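Teaching the arm by hand, day two. Wirkon set the target at 1,000 demonstrations for the tapered white piece, and we are at almost 800. 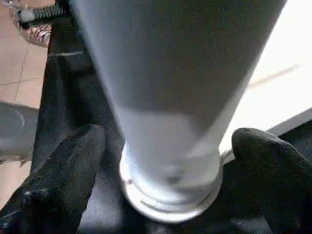 Tiina Riihimäki asks whether it wouldn't be quicker to take hold of the arm and push it through the motion, as she used to do with the Peltonen.

Quicker per go, yes. We did it that way all through March. The trouble is that your own hands keep turning up in the wrist camera, and the policy learns from those pictures as well.

So now one of us stands back and drives it with the Ivel controller. You watch the wrist view on a screen and close the fingers with a trigger. It took me a couple of mornings to stop overshooting.

What I try to do each time: come in with the fingers well apart, get the narrow end between them, stop, then close. The stop matters. If I rush it, the arm rushes it too, and it knocks the piece before it has a grip.

I don't throw away the clumsy ones. If I miss, back off and try again, that stays in. The runs I delete are the ones where I gave up halfway.

We have 2 operators and we swap every hour. Our styles are different enough that you can tell from the logs who was driving. Zidar reckons that helps the training. I'd like to see it tested.

Next job is the same pick with the piece lying on its side. Will post how the first training run does, good or bad.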